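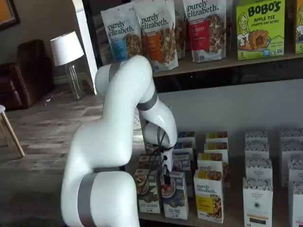
Photo: Vovik / Litbridge Cricket Ground

Pre-season ground and nets inspection: completed sheet with comments

Ground: Litbridge, main square and practice nets
Date of inspection: Thursday, July 31, 2025
Inspection before this one: March
Marks used: OK, Fix, Closed

1. Outfield
Holes and ruts filled: OK
Sprinkler heads flush with the turf: Fix. Two heads on the Brovell Road side sit high. Mark them with cones and move the rope in until they are lowered.
Glass, stones and litter cleared: OK

2. Boundary
Rope in one piece, no wire showing: OK
Gap between rope and fence: OK. At least 9 feet all the way around.
Advertising boards: Fix. The boards at the south end have sharp corners facing the field. Turn them or pad them before the first match.

3. Square and pitch
Pitch ends firm, no loose soil in the landing area: OK
Old footmarks filled: OK. The fill at the north end is new and should be looked at again after the first day of play.
Stumps and bails: OK. One cracked stump thrown out.
Covers and cover wheels: Fix. Left rear wheel sticks. Do not let juniors push this cover.
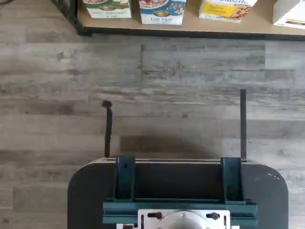
4. Practice nets
Side netting: Fix. Lane 2 has a tear at head height near the batting end. A ball will go through it.
Roof netting: OK
Matting: Closed, lane 4 only. The edge has lifted across the full width and a bowler could catch a foot on it. Lane stays shut until it is nailed down again.
Bowling machine: OK. Cable and plug checked. Feeder must wear a helmet when using hard balls.

5. Sight screens
Wheels locked: OK
Frame: OK. Some rust at the base, no movement when pushed.
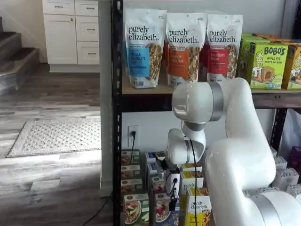
6. Pavilion and seating
Steps and handrail: Fix. Bottom rail bracket is loose on the players' side.
Benches: OK
Seating limit posted: OK. The sign reads 212.
Fire exits clear: Fix. Roller parts were stacked inside the rear door. Moved during the visit, but this was also noted in March.

7. First aid
Kit stocked and in date: Fix. Cold packs and eye wash are low.
Defibrillator: OK. Battery at 80 percent.
Ambulance gate: OK. Key is on the Delić Stand hook, labeled.

Result: ground may be used. Lane 4 closed. Items in sections 2 and 4 to be done before any match or net session. The rest can wait for the next sheet.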